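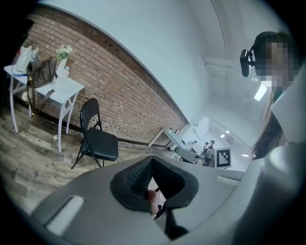 Gunhild Lund schreibt, mit Aceton solle man auf keinen Fall anfangen, bei einem Vinylboden in Holzoptik gehe zuerst die matte Schicht kaputt und dann habe man statt der Schrift einen glänzenden Fleck, der für immer bleibt. Man solle ihr bitte zuerst sagen, welcher Boden es ist und womit geschrieben wurde.

Betreff: Schwache Schrift auf dem Boden beim Klappstuhl, geht mit Wischen nicht weg
Status: offen
Kategorie: Bodenpflege / Flecken
Erstellt von: Ingvar Hafstein

Ingvar Hafstein, 9:14 Uhr

Vielen Dank für die schnelle Antwort. Ich versuche, alles der Reihe nach zu beschreiben. Mein Deutsch ist nicht perfekt, bitte fragen Sie nach, wenn etwas unklar ist.

Der Boden ist laut Rechnung ein Klickvinyl von Zanetti, graubraun, mit matter Oberfläche. Er wurde im letzten Juni verlegt und hat mit der Arbeit zusammen 3.339 Euro gekostet, darum bin ich jetzt ein wenig vorsichtig. Die Schrift befindet sich vor der Ziegelwand, bei den vorderen Beinen von dem schwarzen Klappstuhl. Sie ist nur schwach, aber wenn am Nachmittag das Licht flach kommt, sieht man sie von der Tür aus.

Womit geschrieben wurde, kann ich leider nicht sicher sagen. Wir haben vor einiger Zeit die Plätze der Möbel am Boden angezeichnet, damit nach dem Putzen alles wieder gleich steht. Dafür lagen verschiedene Stifte bereit, ein Bleistift, ein Folienstift und auch Kreide. Kreide kann es nicht sein, die hätte sich gelöst.

Bisher probiert:
Wischen mit warmem Wasser. Kein Unterschied.
Wischen mit Wasser und etwas Spülmittel. Vielleicht minimal heller, ich bin nicht sicher.
Weißer Radiergummi an einer kleinen Stelle. Der Boden ist sauberer geworden, die Schrift ist noch da.

Im Schrank steht außerdem eine Flasche Clellness Intensivreiniger. Auf dem Etikett steht nichts über Vinyl. Darf ich ihn benutzen?

Gunhild Lund, 9:52 Uhr

Hallo Herr Hafstein, das hilft schon weiter. Wenn der Radiergummi nichts geholt hat, dann ist es vermutlich der Folienstift. Den Intensivreiniger lassen Sie bitte erst einmal stehen, solange wir nicht wissen, wie alkalisch er ist. Haben Sie die Pflegeanleitung vom Boden noch? Und steht der Tisch auch auf angezeichneten Stellen, oder nur der Stuhl?

Ingvar Hafstein, 10:31 Uhr

Die Pflegeanleitung habe ich gefunden. Darin steht, dass man hartnäckige Flecken mit "handelsüblichem Isopropanol, sparsam auf weißem Tuch" behandeln darf. Scheuermilch und Schmutzradierer sind verboten. Den Schmutzradierer habe ich zum Glück nicht gekauft.

Zum Tisch: Er ist ein leichtes Modell, Drurnach heißt die Serie, weiß mit vier dünnen Beinen. Unter ihm habe ich noch nicht nachgesehen. Der Tisch wird jeden Tag als Ablage benutzt, dort stehen immer Taschen und die Vase mit den weißen Blumen, deshalb schiebt man ihn nicht gern. Ich werde ihn freiräumen und dann berichten.

Gunhild Lund, 10:40 Uhr

Isopropanol ist gut. Bitte so vorgehen:

Fenster auf. Stuhl zusammenklappen und wegstellen.
Zuerst an einer Stelle testen, die man später nicht sieht, am besten dicht an der Sockelleiste.
Ein weißes Baumwolltuch anfeuchten, nie direkt auf den Boden gießen. Sonst läuft es in die Fuge und dort bekommen Sie es nicht mehr heraus.
Tupfen, das Tuch nach jedem Tupfen auf eine saubere Stelle drehen. Nicht kreisen.
Mit klarem Wasser nachwischen, trocknen.
10 Minuten warten und erst dann beurteilen. Nasses Vinyl sieht immer sauber aus.

Ingvar Hafstein, 13:05 Uhr

Ich war in der Apotheke, wo es nur die Flasche mit 400 ml gab, das reicht wahrscheinlich für die nächsten Jahre.

Der Test an der Sockelleiste war in Ordnung. Die Oberfläche ist matt geblieben, auch mit der Taschenlampe habe ich keinen Unterschied gefunden.

Danach habe ich die Schrift behandelt. Auf dem Tuch war nach dem ersten Tupfen ein grauer Schatten, also löst es sich. Nach zwei Durchgängen ist der größere Teil verschwunden. Übrig bleibt ein Strich, der in der Maserung sitzt. Die Maserung ist bei diesem Boden geprägt, man spürt sie mit dem Fingernagel.

Unter dem Tisch ist nichts angezeichnet.

Gunhild Lund, 13:20 Uhr

Für die Maserung nehmen Sie eine weiche Zahnbürste, eine alte. Die Borsten mit Isopropanol benetzen, in Richtung der Maserung bürsten, sofort mit dem trockenen Teil des Tuchs aufnehmen. Wenig Druck.

Noch eine Frage zum Stuhl. Hat er Kappen an den Füßen? Schwarze Gummikappen können auf Vinyl wandern, dann bekommen Sie gelbliche Flecken, und die sind chemisch und gehen mit keinem Mittel weg.

Ingvar Hafstein, 14:48 Uhr

Die Zahnbürste hat funktioniert. Den Strich sehe ich nur noch, wenn ich mich hinknie und weiß, wo er war. Damit kann ich leben.

Wegen der Kappen habe ich den Stuhl umgedreht. Gekauft haben wir ihn bei Gunnlaugsson, mit Polster auf dem Sitz. Er hat Kappen, aber ob es Gummi oder Kunststoff ist, kann ich nicht unterscheiden. Gelb ist der Boden an dieser Stelle nicht. Kann man einfach Filz darunter kleben?

Gunhild Lund, 15:02 Uhr

Filz zum Kleben hält auf runden Kappen schlecht und rutscht nach kurzer Zeit seitlich weg. Besser sind Überziehkappen aus hellem, weichmacherfreiem Kunststoff mit Filzsohle. Messen Sie vorher den Durchmesser vom Rohr, nicht den von der alten Kappe. Für die Tischbeine würde ich gleich welche mitbestellen.

Und zum Anzeichnen bitte nur noch Malerkrepp, nach dem Putzen wieder abziehen, nicht wochenlang kleben lassen.

Ingvar Hafstein, 15:30 Uhr

Krepp ist notiert. Das Rohr messe ich heute Abend und trage den Wert hier ein. Bitte das Ticket bis dahin noch nicht schließen.

Status geändert: wartet auf Rückmeldung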